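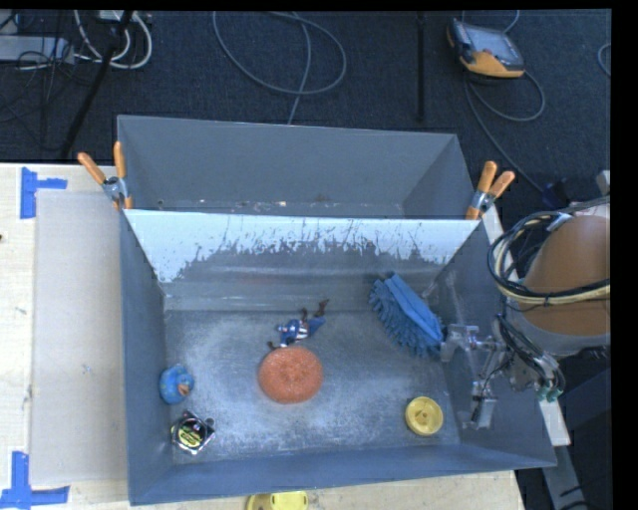 Mohcine Hajji hält meine Haltung für altmodisch. Eine Zelle, schrieb er mir nach meinem letzten Beitrag, müsse man heute nicht mehr pflegen wie eine Drehbank, sie lerne doch, mit Schmutz und Spiel zurechtzukommen, und wer jede Woche nachmesse, habe das Verfahren nicht verstanden.

Das habe ich inzwischen so oft gehört, dass ich gern einmal widersprechen möchte. Ich betreue seit vier Jahren die Zelle in Flarnholm: ein Arm, eine Metallwanne auf einem Holztisch, ein paar Gegenstände, die gegriffen und abgelegt werden sollen. Billiger geht es kaum. Die Wanne wird oben am Rand von orangefarbenen Federklemmen gehalten, wie man sie im Baumarkt aus der Wühlkiste zieht, und auf der Tischplatte kleben Winkel aus blauem Band. Dagegen habe ich nichts. Mich stört die Vorstellung, ein solcher Aufbau bleibe von selbst so, wie er am ersten Tag war.

Nehmen wir die Klemmen. Eine Federklemme hält, bis sie rutscht, und sie rutscht gern in kleinen Schritten. Im Oktober hatten wir eine Serie von 236 Greifversuchen, die gegen Ende immer schlechter wurde. Zwei Tage lang wurde über Software geredet. Dalia Younis hat dann ein Lineal geholt und festgestellt, dass die Wanne 4 Millimeter neben ihrer Markierung stand. Für einen Menschen ist das nichts. Für einen Greifer mit dünnen Fingern, der dicht an der Wand arbeitet, war es der ganze Unterschied.

Oder der Staub. Weißes Pulver auf dem Wannenboden sieht harmlos aus, und man gewöhnt sich in einer Woche daran. In Flarnholm wird es trotzdem vor jeder Serie ausgewischt, und zwar von Hand. Ja, wir haben einen Arm, der eine Scheuerbürste halten kann. Das Halten war nie mein Problem. Eine Maschine, die ihre eigene Arbeitsfläche bürstet, verteilt mir den Dreck auch dorthin, wo vorher keiner war, und danach glaubt jeder im Raum, es sei geputzt worden. Vielleicht wird das noch gut. Bis dahin liegt bei mir ein Lappen.

Am meisten Ärger machen die Kabel. Gelb-schwarz gestreifte Bündel in einer weiten Schlaufe um den Arm, das ist üblich und sieht nach Absicht aus. Wie weit die Schlaufe sein darf, steht bei uns in keinem Dokument. Arwel Prosser hat sie einmal enger gelegt, weil sie ihm im Weg hing, und beim nächsten weiten Ausholen zog es am Stecker. Der Ersatz kostete rund 300 Euro, dazu ein verlorener Vormittag. Seitdem fahren wir nach jeder Änderung die Endlagen langsam ab, einer am Not-Halt, einer mit dem Blick auf die Stecker am Handgelenk. Auch was lose über den Teppich läuft, gehört angeschaut, bevor jemand mit dem Stuhl darüberrollt.

Für all das brauche ich morgens 30 Minuten. In Volthorpe, höre ich, spart man sie sich und lässt das Modell »robuster« werden. Mag sein. Ich würde nur gern wissen, woran man dort merkt, ob der Arm etwas gelernt hat oder ob jemand gegen den Tisch gestoßen ist. Auf diese Frage habe ich auch von Herrn Hajji noch keine Antwort bekommen. Das Lineal liegt bei uns in der oberen Schublade, er darf es sich jederzeit ausleihen.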